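Good news from the Tarach bench: the handling rules are finally one page long!

After the November review we had 178 separate notes on how to set up and run a tabletop task, and most of them said the same few things. The Fourie group boiled them down to nine rules, and we love how readable they are. Our favorite is rule five: write down the starting layout before the arm moves, including anything lying on its side. It takes a minute and makes two runs so much easier to compare.

Close behind is the cable rule (check the slack at full reach, every time you change the gripper). Devo and Tutero have both signed up to use the same page, so anyone visiting from either site can get to work without relearning our habits. We're aiming for 1,000 logged runs under the new rules, and we can't wait to see them add up.
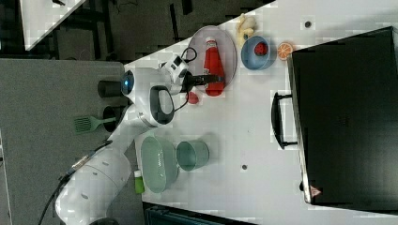 The gripper beside the ketchup bottle, with bowls, a cup and toy food on the table.

Copies of the page are at every bench. Please scribble on yours and send it back!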